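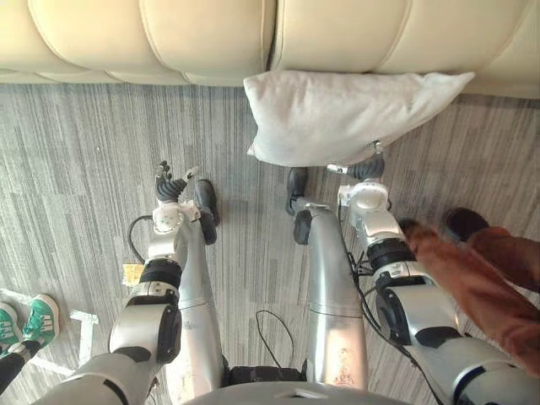
Teaching a humanoid to pick up a pillow: guide the arms by hand or use remote control?

Home - Topics - Motion & Teaching - Unresolved - Sign in

Dalva Magalhães
Thursday, October 24, 2019

Good afternoon to all. We are teaching a humanoid to tidy a sofa. The task is simple to say: take the pillow from the carpet, put it on the seat, then straighten the gray cloth. First we recorded by hand. One person holds the arm near the wrist and moves it, and the joints are saved. The hand goes to the pillow well, but in the playback it pushes the pillow against the base of the sofa and the fingers close too late. We have 1162 recordings like this. Should I continue, or start again with remote control? The sofa is low, so for the person who guides the arm it is also hard for the back.

Alcides Araújo

Remote control. Don't waste time with the other one.

Silvana Coutinho

I do not agree completely with Alcides, but for your task I would also change. When you hold the wrist, you put your own force into the arm. The robot did not make this force, so in the playback it is missing or it is too much. For a rigid object you may not notice.

With remote control, begin every recording from the same pose. I use both hands raised and apart, one over the seat and one over the carpet,
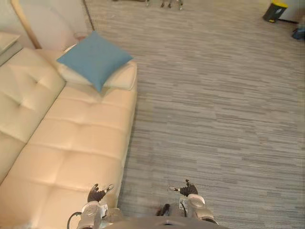 and I wait until the arms are still before I press record. In my first set I did not wait, and the model learned a small shake at the start. It took me until April to find the reason.

Do not delete the 1162. Keep them for the approach part only, and cut each one before the contact. Also check the delay of your link. At Vallport we had a bad cable and the operator always closed the hand a little after he wanted to - this looks the same as your problem.

For the cloth, record it as a separate task. Let the thumb side press down first, then close the other fingers toward it, so a fold is made between them. Look from the wrist camera when you do this, the head camera does not show enough. 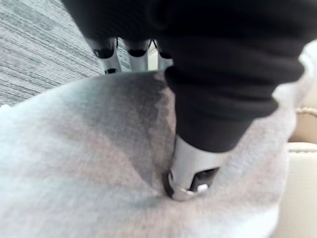
Josué Miranda

What Silvana wrote about the fold is correct. I want to add that the operator should go slowly in the last part, more slowly than feels natural. We kept 2000 recordings from three operators, and the fast operator gave us the worst results with fabric. Which program do you use for the recording? In Braltent there is an option to mark the moment of contact with a pedal, and then the cutting is much easier.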